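We use cookies to improve your visit. Accept | Manage

Simulated arm drops the pin and stops
posted by Afaf Qaisi, May 2, 2021

I have a Franka arm in simulation next to a round table. The job is to pick up a bowling pin lying on its side. It worked all through April. Now the fingers close, the pin slides out, and the arm goes back up and stops with a joint limit fault. It failed 73 of 143 runs.
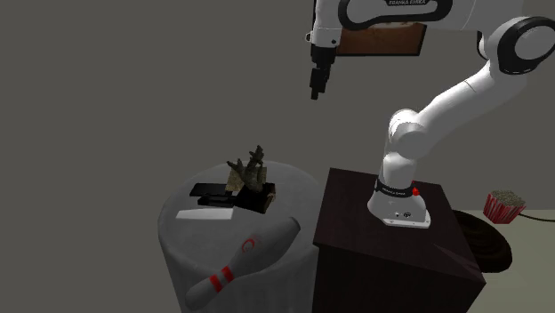

I changed the grip force twice and got the same fault.

Flirby
Check the friction on the pin. An update reset mine to zero. The limit fault is separate, so log joint 4 on the way up.

Teltcombe
Reinstall it.

Comments (2)

Qaisi: Friction was zero. The pin holds now, still checking joint 4.

Juvow: Same fault here, following.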